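Home Explore Lists Log in

We use cookies to keep you signed in. Accept / Manage

Sérgio Louro
February 2025

1/ Notes on storing seed potatoes and onions over winter in an unheated garage in Arndale. Second year of records. Last year I lost a third of the onions to neck rot.

2/ Onions first. Cure until the necks are fully dry and the skins rustle. Trim the tops to an inch. Any bulb with a thick, soft neck goes to the kitchen that week.

3/ Target for onions is 33 F at low humidity. My garage sits closer to 40 most of the winter. Sprouting started in week 11, all of it in the sweet types. Storage types have not moved.

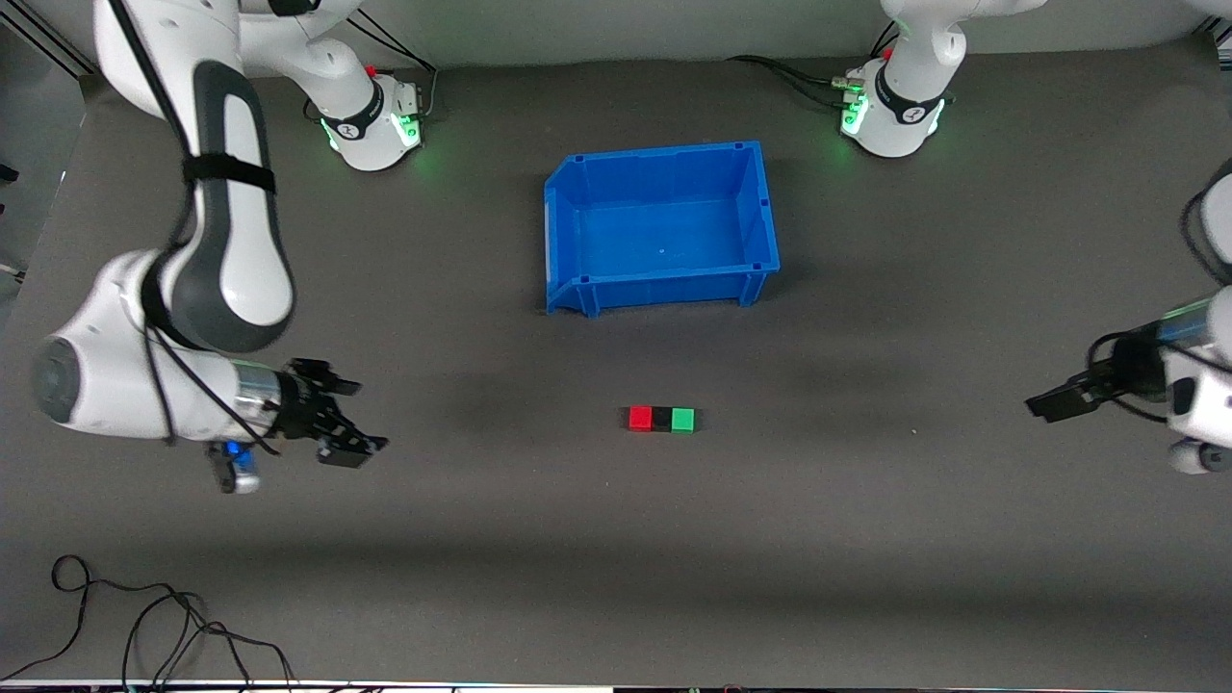

4/ Can potatoes and onions share a bin?

Keep them apart. Potatoes want damp air and onions want dry air, and one set of settings will spoil one crop or the other.

5/ Potatoes: dark, 38 to 40 F, high humidity. I put a wet towel on the floor under the rack and rewet it on weekends. Weight loss is down a lot compared with last year.

6/ Crates are slatted, filled no deeper than 12 inches. Deeper than that and the bottom layer bruises. Zulmira Sequeira stores hers two layers deep with newspaper between. Her losses are lower than mine. Her garage is also colder.

7/ Sorting: I go through every crate once a month. One soft potato will wet the ones touching it. Pull the neighbors too, even if they feel firm.

8/ Thermometer placement matters. Mine hung at eye level for the first month and read 4 degrees warmer than the floor. It now sits inside the middle crate.

9/ Apples stay in the shed. They give off ethylene, and I don't want that near either crop.

10/ Seed potatoes come into the light in March, eyes up, in egg cartons. Weights for each crate to follow once the last one is empty.

Get the weekly digest by email. Subscribe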